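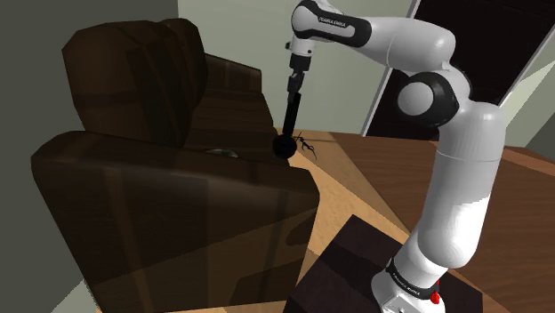
Can a robot clear the odds and ends off a couch yet?

Sometimes, in a room it has been set up for, with a person close by. I would not plan a household around it.

On Wednesday, March 5, 2025, Beril Saraç wrote:

> Hi all,
>
> Our tenants' group has been asked whether we want to put our name down for a home help trial through Skiltine. The brochure says the machine does "general tidying". Half the group thinks this means we can stop paying for the Thursday cleaner and the other half thinks it will run over the cat.
>
> I would like to know three things. Does general tidying mean anything? Are the simulated results worth looking at, or is that only a cartoon? And has anyone on the list had one of these arms in a flat for longer than a demonstration?
>
> We have to answer before the next meeting and I'd like to go in with something better than the brochure.
>
> Beril

Beril,

I'll take them out of order.

**Simulation.** It's worth looking at, with care. The reason people use it is labour. When I was helping Syahrul Chong with the Drollow benchmark we ran 3976 attempts at a single pick-up chore over a long weekend, and the only person who had to come in was Syahrul, to restart a machine that had run out of disk. Doing that with a real arm would have meant someone bending down to put the thing back 3976 times.

What you get from it is a fair idea of whether the arm can reach, and whether the fingers fit around an object without hitting whatever is next to it. What you don't get is much confidence about grip. Upholstery is the worst of it. In most of the simulators I've used, a seat is a hard shape with a couch's colour painted on. A real cushion sinks when you lean on it, and whatever is lying there rolls toward the dent.

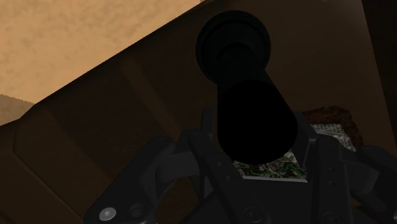 *Simulated view at the gripper: a finger either side of the black object's rounded end, with another item partly hidden behind.*

Crowding is the other half of the problem. A person picks up a pepper grinder sitting next to a plate and never thinks about the plate. A two-fingered gripper needs room for both fingers, and the outside of each finger takes up space as well. In the Drollow runs we did one set with a single object and one with a neighbour placed close by. The second set was where most of the failures were, and a fair few of those were the arm shoving the neighbour while getting a good hold of the right thing. Whether you score that as a success depends on whether you have to clean the carpet afterward.

**"General tidying".** Ask Skiltine for a list of objects and a list of surfaces. If they can't give you both, the phrase means nothing. Tidying is at least four jobs: noticing that something is out of place, knowing where it belongs, getting hold of it, and carrying it there. An arm bolted to a stand can only do the last one as far as it can stretch. 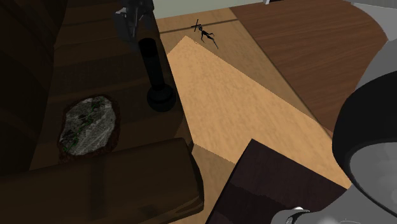

The first two jobs are improving faster than the others, in my opinion. Software is now decent at telling a dish from a cushion, and you can give it the instruction in ordinary words. Hands are slow to catch up. Anything thin and flat, like a plate lying on a seat or a sheet of paper on a table, is still awkward because there's no edge to get a finger under. Food is worse again.

**In an actual flat.** I know of one. Muammer Karabulut had a Paisan unit in his mother's unit for 60 days last November and into the new year. He kept a log, and I've asked if he will post it. From memory, it made 141 pick-ups that he counted as useful, nearly all of them cups and remote controls from one low table. It was turned off whenever the grandchildren visited. His mother liked it well enough and did not miss it when it went.

On the shop floor the answer is different, and I think this is where brochures borrow their confidence. Tiburcio Meléndez has arms at Turnetti that move 1000 parts a shift without any fuss. Every part is the same, it arrives facing the same way, and the lighting never changes. None of that holds in your tenants' living rooms.

So, if the trial is free and they send a person with it, I'd say put your name down. Keep the Thursday cleaner. Get it in writing who pays for breakages, and ask how the arm is stopped and whether a resident with poor grip can press the button. I'd leave the cat in the bedroom for the first visit.

If you can get the object list out of them before your meeting, send it to me and I'll mark the ones I'd be doubtful about.

Regards,
Doğukan Bayram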